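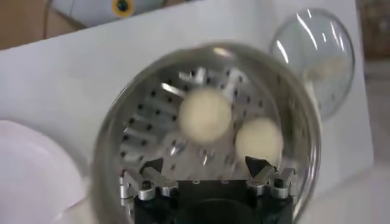
Most of the failures come in the last inch, Kendra MacDonald says, and for a long time the team at Cisix was looking for them somewhere else.

The group trains a two-fingered gripper to place and pick up soft, round items in cookware. Its first policy, called Fontes, learned from 290 demonstrations and used a fixed overhead view. It reached the pot nearly every time. Then it closed too early, or pushed a ball against the wall of the pot and kept pushing.

The second version, Dallisari, adds the view from the wrist. Shiny steel was the worry. Reflections slide along the inner wall as the arm moves, and the holes in a steamer insert smear into streaks. MacDonald's group tried filtering the blurred images out of the training set and got worse results, so they put them back.

Over 200 trials on the same task, Dallisari finished 166. The remaining trials mostly ended with a ball touching the side of the pot, where one finger has little room to get behind it.

A lab at Forkomitz is now repeating the test with its own arm and a deeper pot. MacDonald expects lower numbers there. The training code is the same, but the fingertips are wider, and she has asked for the failed runs first.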